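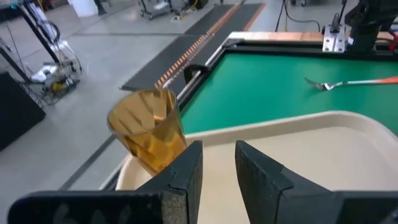

30.05.2024

Nur kurz, bin eigentlich schon viel zu spät dran mit Schlafen. Den ganzen Abend Geschirr. Kisten auf, Kisten zu, Zeitungspapier überall, Finger schwarz davon.

Also. Das Zeug von Tante Meltberg (so heißt sie bei uns immer noch, nach dem Dorf, obwohl sie da seit Ewigkeiten nicht mehr wohnt). Seit April stehen die Kartons im Flur, ich bin jeden Morgen mit dem Knie dagegen. Heute endlich. Araceli kam nach der Arbeit vorbei, hat gleich die Schuhe ausgezogen und angefangen, ich war noch am Telefon.

Was bleibt: das große Tablett, cremeweiß, Plastik, mit dem runden hohen Rand. Erst wollte ich es weggeben, zu groß für den Schrank. Passt nur schräg neben den Kühlschrank. Aber für draußen gut, da rutscht nichts runter. Und die bernsteinfarbenen Becher. Die hatte ich völlig vergessen!! Plastik, mit diesen Facetten, unten schmal und oben weit. Gegen die Lampe gehalten und sofort wieder acht Jahre alt, Johannisbeersaft, Wespen, der Geruch von der Markise. Araceli fand sie scheußlich. Hat dann trotzdem aus einem getrunken.

Die Gabel mit dem orangen Griff auch behalten. Messer dazu gibt es nicht, jedenfalls hab ich keins gefunden, vieleicht noch in der Kiste unter dem Bett. Löffel auch nicht. Egal. Eine Gabel ist eine Gabel.

Weg kommt: die Kuchenplatte mit dem Sprung, die Eierbecher, das ganze braune Service bis auf die Zuckerdose. Hab kurz gezögert. Mama würde sagen, das kann man doch noch nehmen. Ja. Man kann. Ich will aber nicht. Musyoka hat zugesagt, er holt es mit dem Auto, ihm fehlt für die neue Wohnung sowieso alles. Er nimmt auch die Schüsseln. Hat nicht mal gefragt, wie die aussehen.

Sonntagsgeschirr vs. Alltagsgeschirr, darüber mit A. fast gestritten. Sie meint, wer was Gutes hat und es nicht benutzt, der hat es gar nicht. Ich meine, wenn ich die guten Teller täglich benutze, sind in einem Jahr die Ränder ab. Sie hat gelacht und ich war beleidigt, bestimmt 15 Minuten lang, dann Pizza.

Wegen der Grillerei bei Stevens: sind wohl 11 Leute, vielleicht mehr, wenn die Nachbarn rüberkommen. Ich bringe Tablett und Becher mit, das hab ich jetzt so geschrieben, also muss ich auch. Kartoffelsalat macht Araceli. Brot ich. Brot!! Nicht vergessen, der Bäcker macht um drei zu. Servietten haben wir, die gelben. Kühlakkus ins Fach legen, heute noch, nein, jetzt gleich.

So, liegen drin.

Spülen war übrigens eine Katastrophe. Der Staub klebt an dem Plastik wie Leim, erst mit Spüli, dann mit Natron, dann nochmal. Araceli hat abgetrocknet und dabei die ganze Geschichte mit ihrer Chefin erzählt, ich hab nur die Hälfte mitbekommen wegen dem Wasser. Muss morgen nochmal nachfragen, es klang wichtig. Irgendwas mit Avstead und dass sie vielleicht hinmuss, für länger. Hab genickt an der falschen Stelle, glaub ich.

Hinterher kam der Zettel zum Vorschein, ganz unten im letzten Karton, Tantes Schrift, mit Bleistift: „Becher nicht in die Maschine“. Na danke. Hätte ich gern vorher gewusst, ich hab sie zum Glück eh von Hand. Den Zettel behalten, klebt jetzt innen an der Schranktür.

Rücken tut weh. Flur ist frei, man kann wieder geradeaus laufen, ganz ungewohnt. Bin vorhin trotzdem im Bogen gegangen.

Noch offen: Kiste unterm Bett, Altpapier runter, Tante anrufen und sagen, dass alles heil angekomen ist (außer die Kuchenplatte, das sag ich nicht). Überweisung Wolik, 30 Euro, liegt seit Wochen. Und Musyoka die Uhrzeit schreiben.

Licht aus.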